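¿Por qué la papelera lleva bolsa?

Por Adelino Seixas

Una papelera es un cubo con mala suerte. Le caen pieles de plátano, virutas de lápiz y chicles que alguien juró haber tirado envueltos. Si no llevara bolsa, todo eso se quedaría pegado al fondo y habría que rascarlo. ¿Te apuntas? Ya me parecía.

La bolsa es una capa muy fina de plástico, casi siempre de polietileno. Para fabricarla se derriten unas bolitas y se sopla aire dentro de la pasta caliente, como quien hincha un globo larguísimo. Luego el globo se aplasta, se corta y se cierra por abajo. Lo de abrirla con los dedos secos ya es problema tuyo.

El truco está en el borde. La bolsa se mete hasta el fondo y lo que sobra se dobla hacia fuera, por encima del aro. Si te saltas ese paso, la primera cáscara de naranja se lleva la bolsa al fondo - y tu mano irá detrás a buscarla.

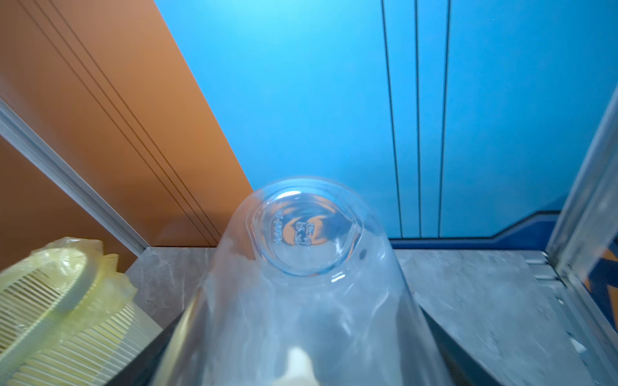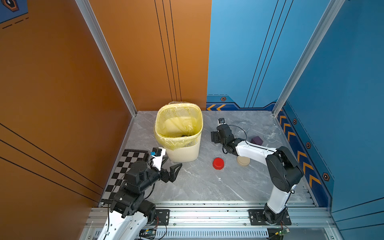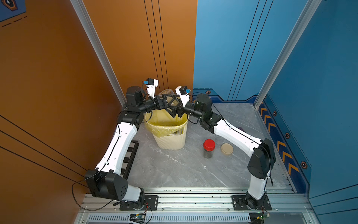

El plástico amarillento de la bolsa es translúcido: deja pasar la luz, aunque no tanto como el vaso transparente de la primera foto.

Para sacarla, se junta la parte de arriba, se levanta despacio y se hace un nudo. Despacio quiere decir despacio. Una bolsa demasiado llena tiene la costumbre de romperse justo encima de la alfombra.

¿Y va todo a la misma bolsa? No. El papel, el vidrio y los restos de comida suelen ir por separado, y cada ciudad tiene sus colores y sus manías. Pregunta en casa cuáles son los de la tuya. Si te contestan mirando al techo, es que tampoco lo saben.

Muchos objetos de plástico llevan además una marca pequeña en la base, a veces con un número del 1 al 7 que indica de qué plástico están hechos. El 2, por ejemplo, es polietileno de alta densidad. Busca uno en el baño y otro en la cocina - vacíos, por favor, que el champú cae muy deprisa.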